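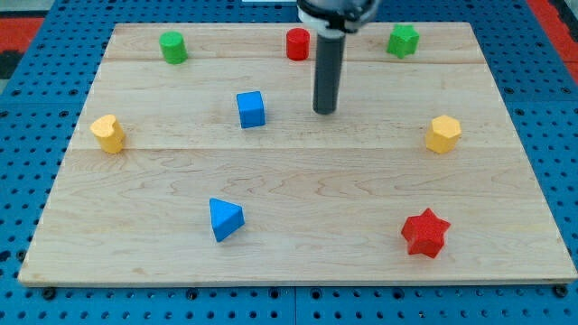
*Wooden shape blocks on a maple board.*

**Part-time block finisher and sorter, Adby workshop**

Flastari makes wooden shape blocks and sorting boards for preschools, libraries and waiting rooms. We are looking for one person to join the finishing bench at our Adby workshop, two days a week, starting in July.

The work is sanding, painting, checking and packing. Blocks come to the bench already cut: cylinders, cubes, hearts, stars and hexagons. You will ease the edges by hand, paint in red, green, blue or yellow, and sort the finished pieces into sets. Stars and hearts take the longest – the inside corners have to be sanded with a folded strip, and paint likes to collect there.

You will also:

- check each set against its order card before it is boxed
- set aside blocks with chips, runs or raised grain
- oil the maple boards and look over the seams
- keep the bench swept and the paint shelf in order

A normal week is 430 blocks. Before the January school orders we go up to 3000 for the month's first shipment, and extra hours are available then if you want them.

You don't need woodworking experience. You do need steady hands, good color vision and patience with small repeated jobs. Much of the day is spent standing. Loubna Farouk runs the bench and will train you over the first 9 shifts, which are paid at the full rate.

Shifts start at 9. There is parking behind the building, and the Jirkwood bus stops across the road.

To apply, send a short letter and a phone number to Revathi Sundaram at the Flastari office, or leave them at the front desk. A résumé is fine but not required. Applications close Friday, June 21, 2024. We will invite people in for a paid half-day at the bench the week after.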